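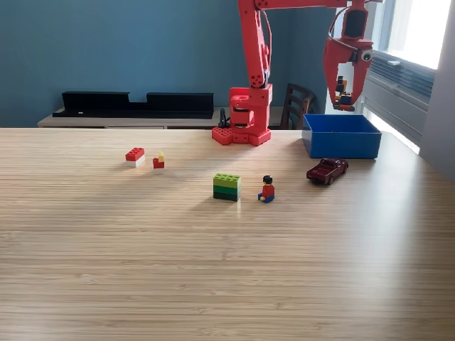
## Flood and Storm Readiness Walk-Through, Sarton Community Hall

Date of check: 21 May 2025
Checked by: Mwende Ndung'u
Second pair of eyes: Manee Thammasiri

### Outside

- [x] **Gutters clear on all sides.** What a difference from April! The north run had a small maple growing in it last time, and now water from the hose goes straight down the spout.
- [x] **Downspouts carry water away from the walls.** Kitchen side has the new extension on it. Please don't kick it back under the bench when you mow.
- [ ] **Storm drain by the parking lot open.** Grate is clear, but there's silt in the basin, more than 8 inches of it. I've called the town and they've put us on the list.
- [x] **Tree limbs off the roof and power line.** Kartha Tree Care took down the split oak limb and did a lovely clean job.
- [ ] **Loose items can be tied down or brought in.** Trash cans yes, picnic tables yes. The sign on the lawn has one rusty bolt. Replace it.
- [x] **Rain gauge level and readable.** Manee moved it out from under the eaves (it was catching roof drip, so ignore the spring totals in the notebook).

### Basement and utilities

- [x] **Sump pump starts on its own.** Filled the pit with buckets and it kicked in right at the float line. I may have cheered.
- [ ] **Backup battery holds the pump.** Ran 31 minutes, then quit. The label on the Plaveck unit says two hours when new, so I think the battery is done. Quote requested.
- [x] **Nothing stored directly on the floor.** All the boxes are up on the shelves, including the old flood photos.
- [x] **Main breaker and water shutoff labeled.** Big letters, both sides of the door. You can read them by flashlight, we tried it!
- [ ] **Floor drain backflow valve moves freely.** Stiff. It opened with some persuading but I wouldn't trust it in a real storm. Needs a plumber.

### Supplies and alerts

- [x] **Weather radio receives a clear signal.** Works on wall power and on batteries, and the test alert was loud enough to hear from the stage.
- [x] **Sandbags filled and dry.** Stacked on pallets in the shed, tarp over the top.
- [ ] **Flashlights.** 2 dead out of the drawer by the office. New batteries, then recheck.
- [x] **Phone list current.** Added the Grurkorura Road neighbors, who asked to be on it after the creek came up to their mailboxes.
- [x] **High-water mark on the wall still visible.** The brass plate got a polish. It gives the floor height as well, 1,981 feet, which is handy when you're comparing with the creek gauge.

### General comments

This building is in better shape for a wet summer than I've ever seen it, and the roof crew deserves a big thank-you. The battery and the backflow valve worry me most, and I'd like both fixed before we let groups leave things downstairs again.

Manee adds: the creek gauge page now updates much more often, and it's really fun to watch during a storm (from home, please, and stay off the footbridge).

Open items go to Mwende. Initial next to each one as it gets done and leave this sheet on the clipboard by the back door.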